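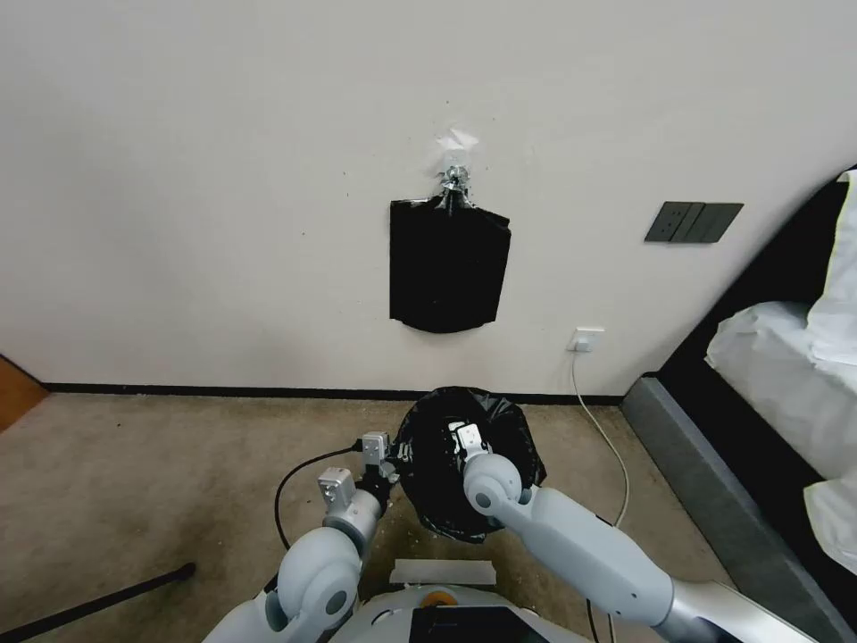

Bin below, bag above: the bag-on-a-hook system, against a white wall and a carpet that has seen some life.

The bag on the wall

Every office has a bin. Far fewer have a theory of the bin, and I have spent the better part of a winter collecting them.

It began with a liner. I went to change the one under my desk and found, as one does, that the roll of replacements lived in a cupboard on another floor, behind the Christmas tree. By the time I'd come back with a fresh bag I had forgotten what I was angry about, met two people I'd been avoiding and agreed to bring a salad to something in December. All this to line a bucket.

Tae-yang Bang has no sympathy. He fits out small workplaces from a unit in Brundthorpe, and his position on bin liners is that the next one should hang on the wall, directly over the bin, at a height you can reach without putting down your coffee. A little metal hook, the neck of the bag twisted round it, done. When the liner comes out, the spare comes down.

"People will walk 3 metres for a biscuit," he told me. "They will not walk 3 metres for a bag. They'll push the rubbish down with a foot."

I've seen the foot. I have been the foot.

There are rival schools. The Drandix people, who make a rather smart pedal bin in colours named after cheeses, believe in a slot in the base where the roll sits and feeds upward. It's a lovely idea and works beautifully until the roll runs out, at which point you discover that refilling it involves turning the whole thing upside down, and that you should have emptied it first. Mine cost 652 dollars for a set of four, a figure I have now said aloud in front of my family and won't be repeating.

Then there's the nest, practised by cleaners the world over. You put five liners in the bin at once, one inside the next, and peel them off as they fill. I tried it for a fortnight. The trouble comes when a teabag finds its way between layers two and three and is not heard from again until the smell.

The hook wins on price. The cheap bags come in a carton of 1000, which for a household is less a purchase than an inheritance, and a hook costs less than parking. It also wins on honesty. A hanging bag tells you at a glance that there's a spare, and a bare hook tells everybody that somebody has taken the last one and gone quietly back to their seat.

On looks, I'm afraid, it's a disaster. A black plastic bag on a white wall has the air of something waiting to be explained to a health inspector. Clear tape above the hook does little to lift the mood. I raised this with Bang, who looked at me for some time and asked whether I had ever seen a beautiful bin.

I had, as it happens. Mokirard, the homewares shop, has one in its window with a walnut lid and no visible means of holding a bag at all. I asked the young man where the liner went. He said most customers used it for umbrellas.

The liner itself deserves a word. Buy it bigger than you think. A bag that only just reaches the rim will slide down inside the first time somebody drops in half a mandarin, and you'll be fishing for the edge with two fingers and your face turned away. You want enough spare plastic to fold over the rim in a loose, generous cuff. It will wrinkle. Let it wrinkle. Anyone who has time to smooth a bin liner should be given more work.

And consider where the bin stands. Carpet is the enemy, and so of course most of us have carpet, generally in that mottled tan chosen on the grounds that it hides everything. It hides coffee fairly well. It doesn't hide the pale crumbs that gather wherever people aim and miss. My neighbour Eglītis keeps hers on a square of old lino, which she lifts and shakes off the back step, and her carpet is the same colour all over. I find this hard to forgive.

My own hook went up last month beside the back door, slightly crooked. There's a bag on it now. The cheese-coloured bins are in the garage, holding 1528 tent pegs, if the label on the carton is to be believed, and the salad was couscous.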